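Listard opens teaching room where staff show robot arms their tasks by hand

Tue 7 May

Listard, the contract assembly firm on the Wirkgate estate, has opened a room where its own line staff teach robot arms new tasks. The arms are not programmed in the usual way. A person either takes hold of the arm and moves it through the job, or drives it from a second set of handles a few steps away, and the system stores the movement as one recorded run.

The room has been in use by the day shift for several weeks and now runs on both shifts. The company said 46 members of staff have been through the short training course so far, most of them from packing and final assembly. The course takes one morning. The rest is practice.

The first thing trainees learn is the approach. They bring the closed fingers up to an orange bar, slowly and square on, and stop short of it. They do this many times before they are allowed to grip anything.

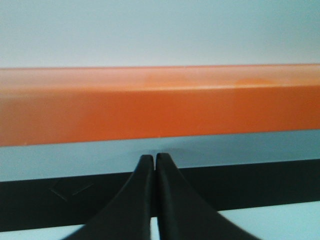
Staniforth, which supplies the teaching software, said in a written reply that the slow approach matters more than most new users expect, and that a run with a hurried start is usually thrown out even if the rest of it is good. The supplier added that it would sooner have a small set of steady runs than a large set of mixed ones.

Listard has set its own target at 900 accepted runs for the first task before anything is trained from them. It had 279 at the end of last week. Runs are checked by a second person, who can accept them, reject them or mark them for a repeat.

Staff have two ways to teach. Guiding by hand is quicker to pick up, but the person's arms can block the view of the wrist camera, and some people find the joints stiff. Remote control keeps hands out of the way and is now used for most of the work. It takes longer to learn - the company allows two weeks - and operators rest after each half hour at the handles.
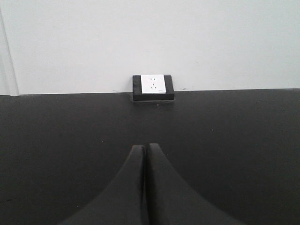 Lining up is the part that operators repeat most under remote control. The handles give no feeling of distance, so trainees are told to pick a fixed mark and keep the fingertips pointed at it while they move forward. The white outlet faceplate in its black housing serves well for this, as it stands out clearly against the dark surface and can be kept between the two sides of the view. Once an operator can hold that line without drifting, the exercise is repeated from the left and from the right.

A wrist camera shows only what is straight ahead of the fingers, so a fixed camera covers the work from outside as well. Reviewers watch both recordings together. The outside view is the one they use to judge the height of the gripper against the edge of the bench, which is hard to read from the wrist.

Of the runs rejected so far, 169 were turned down for uneven speed. Most of the others were stopped early by the operator, who can end a run at any point with a foot switch. Stopped runs are kept in a separate folder and are not counted toward the target. 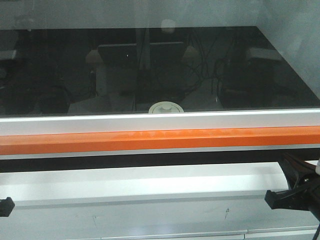 Will the arms replace the people who teach them? Listard says no jobs are being cut under the project, and that trained operators will move to a higher pay grade after three months in the room.

The first taught task will be tried on the night shift in September. A second room is planned at the firm's Brarngate site, with the same equipment and a longer bench. Staff at Brarngate who want a place on the course can put their names down with their shift lead until the end of the month.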